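# Hegarty on the off season, tires and a second go at Zakberg

July 27, 2018

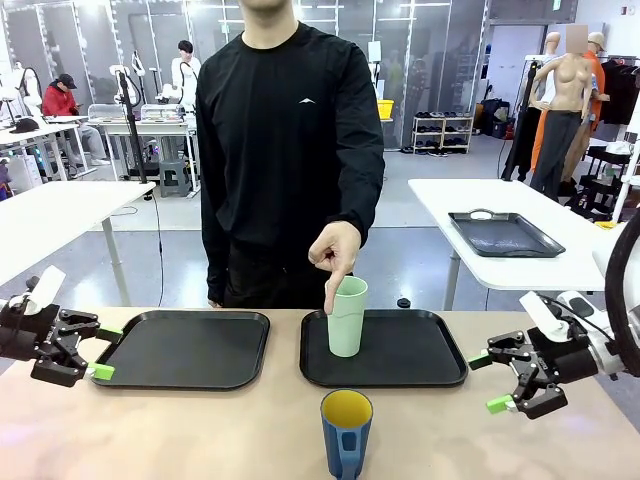
Is she going back to Zakberg next year?

"The contract is signed, both years, so I'll be on the grid in the spring," says Philomena Hegarty.

Which settles that. There had been talk all summer of a move to Texier, who have a seat open in touring cars and who did call her, twice. She took the second call in a parking lot and said thanks but no.

"They were nice about it. It's a good car. But I'd be starting over with new people, and I did that already, I know how long it takes. First year at Skisero I didn't understand my own engineer until about June. By then the season's half gone."

Skisero was three seasons ago. Hill climbs mostly, then a short run in the endurance series when their regular driver broke a wrist. She finished 15th in her first long race and says she was thrilled. The team less so.

"They'd been hoping for points. I was hoping to not hit anything."

She talks fast, stops, goes back and corrects herself. Lap times she gets right first time. Dates never.

The current car is another matter. Zakberg changed the rear suspension over the winter and the first two rounds were, her word, horrible. Loose on the way into corners, then no grip on the way out. The fix came from Ragnheiður Ingvarsson, her race engineer, who went back through the test data from December and threw out most of it.

"Ragnheiður said the track was too cold that week, none of it means anything. We'd built a whole setup on it! So we started again from last year's numbers and went softer at the back. Third round, I could drive it. Simple as that. Well - not simple for her, she didn't sleep much."

Ingvarsson, on the phone later, is shorter on the subject. "The springs were wrong. Now they're less wrong."

Results since: a fifth, a fourth, a retirement with a gearbox problem, then the podium in the rain that everyone wants to ask about. Hegarty would rather talk about the retirement.

"I was quicker that day. In the rain I was just careful, and two people ahead of me weren't. Sowmya should've won it, she had it until the last stop."

That's Sowmya Warrier, of Pralero, who leads the standings and has for most of the year. The two shared a garage once, in karts, and still share a trainer. Does it get awkward?

"On track, sure. She closed the door on me at turn one and I told her what I thought of it. Then we had dinner. She paid, so."

The long one is next. It's 1000 kilometers, two drivers to a car, and the only round of the season that runs into the dark. Her co-driver will be Hervé Baudry, who has done it before and likes the night stints. Hegarty doesn't. She has asked for the start and the last hour, and the team has given her the start.

"Hervé gets the end. He's better when it's messy, fine, I can live with it. I'm in for the first stint and then again after dark whether I like it or not. I've been doing laps in the simulator with the lights down. It helps a bit. It doesnt do the bugs on the windshield."

Tires will decide it, she thinks. The rules allow fewer sets this year and the surface was redone on the back half of the lap, so last year's notes are only some use. Top speed on the straight ought to be close to 280 km/h, same as before. It's the stop at the end of it that eats the fronts.

"If you lock up once there in the first stint you've got a flat spot for 30 laps. You feel it in your teeth."

And the title? Warrier is a long way clear, and Mylene Manalastas, in the second Pralero, sits between them. Hegarty shrugs at the math.

"Mylene I can catch. Sowmya has to have a bad weekend, and she doesn't really have them. I'd take second. Ask me after the long one, I might say somthing different."

She has a seat fitting to get to, new foam, the old one was rubbing her left hip. Then two days at home, then the truck leaves. Last question, anything she'd change about the series?

"Longer practice. And let us warm the tires properly. Put that in, I've been saying it for years."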